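Last updated: 9 April 2025

Keep the Soft Things Together

Most advice on sorting a child's room says to split toys from clothes first. I think this wastes time. A bear and a sock need the same things -- a dry place and a bag somebody can see into. 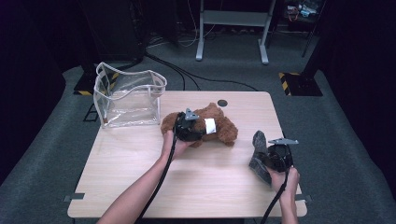
Clear bags cost a little more than opaque ones. I would still buy them. We have 9 at home, and I no longer open four to find one sock. Labels help less, as they go out of date within a week.

Related
Against the Toy Chest
Folding Is Optional

Contact | © Hetau | Back to top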